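Public bodies are fond of asking residents to throw less away, and less fond of making it easy. Textiles are a case in point. In most towns of moderate size, a coat with a broken zip has two likely ends: the back of a wardrobe or the general waste. The view of this association is that clothing repair should be treated as an ordinary local service, paid for in part from the waste budget and offered on the same footing as the library or the swimming baths.

## The case for a local service

The argument is usually made on environmental grounds, and those grounds are sound. A garment kept in use for another two winters is one that does not need to be collected, sorted, baled and shipped. But the stronger argument, in our opinion, is a domestic one. Households on tight budgets replace clothes more often than households with money to spare, since cheaper clothes wear out sooner and the cost of a professional repair can exceed the price of the item. A school jumper with a worn elbow is thrown out at the very point when a family can least afford another.

Our own experience comes from Fidstead, where a subsidised mending counter has been open for three years, and from Idard, where a smaller one followed. In its last full year the Fidstead counter accepted 968 garments. Of these, 83 per cent were returned to their owners in wearable condition. The remainder were beyond saving, or would have needed parts that could not be found at a sensible price.
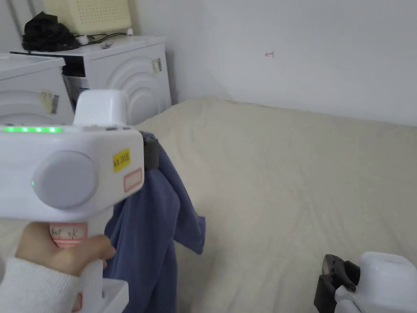
It is sometimes said that such counters take trade from high-street tailors. We take this concern seriously and asked the two alteration businesses in Fidstead for their views before the counter opened, and again a year later. Neither reported a loss of custom. Their income comes largely from wedding wear, curtains and the shortening of new trousers. The counter does none of these things. It deals with seams, buttons, zips, patches and darning, much of which the tailors had been turning away as not worth their time. One of them now sends customers to us with small jobs and receives the larger ones in return.

A more difficult objection concerns cost. The counter charges a flat fee which does not cover the wages of the people who do the work, and we do not believe it ever will. A skilled mender needs years to learn the trade and should be paid accordingly. The gap at Fidstead is met by a grant that must be applied for each June, and the result is a service that spends every spring unsure whether it will exist in the autumn. Equipment is bought late. Trainees are offered short contracts and, quite reasonably, leave for longer ones. We have lost two good menders in this way.

## What should change

We propose that councils set aside a fixed share of their textile disposal costs for repair, agreed for a period of at least four years. The sum need not be large. A counter of the Fidstead kind requires a dry room with good light, a pair of sound machines, a pressing table and storage for up to 200 items awaiting collection. Storage is the part most often overlooked. At Idard the first premises had almost none, and finished work was kept in stacked boxes that had to be emptied whenever an owner called.

We would also ask that the rules on opening hours be relaxed. Counters housed in council buildings must at present close when the main reception closes, which in Idard is half past four. Working parents cannot reach it. When a trial of evening opening was held there, 79 customers came who had not used the service before, and many brought children's clothes.

Schools have a part to play, although we would caution against placing the whole burden on them. Sewing has been squeezed from the timetable for a generation, and a single afternoon with a needle will not restore it. A short course, repeated in each of three years and taught by someone who mends for a living, would do more. The Villalobos Trust has offered to meet the cost of materials in the first schools to take part, and the offer deserves a prompt answer.

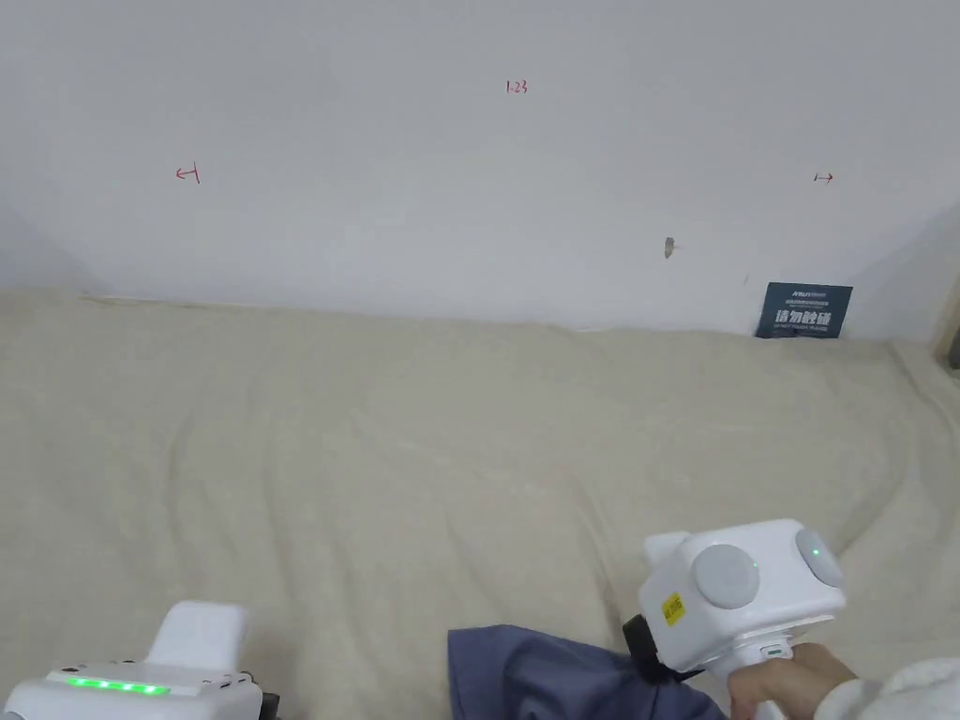

*The "1-23" marking on the wall, with the navy-blue sign to the right.*

Finally, there is the matter of manufacture. No amount of local effort will mend a garment that has been designed without any allowance in the seam, or fitted with a zip that cannot be taken out without destroying the lining. The menders at Fidstead see the same faults week after week and could describe them to any maker willing to listen. One regional firm, Sturkis, has begun to supply spare buttons and matching thread with its work jackets, and has widened the hem on its trousers. These are modest changes. We would like to see them required of all suppliers who hold contracts for public uniforms, beginning with the next round of tenders.

The association will put these proposals to both councils before the budget is settled. Members who wish to comment on the wording may do so in writing through their local branch.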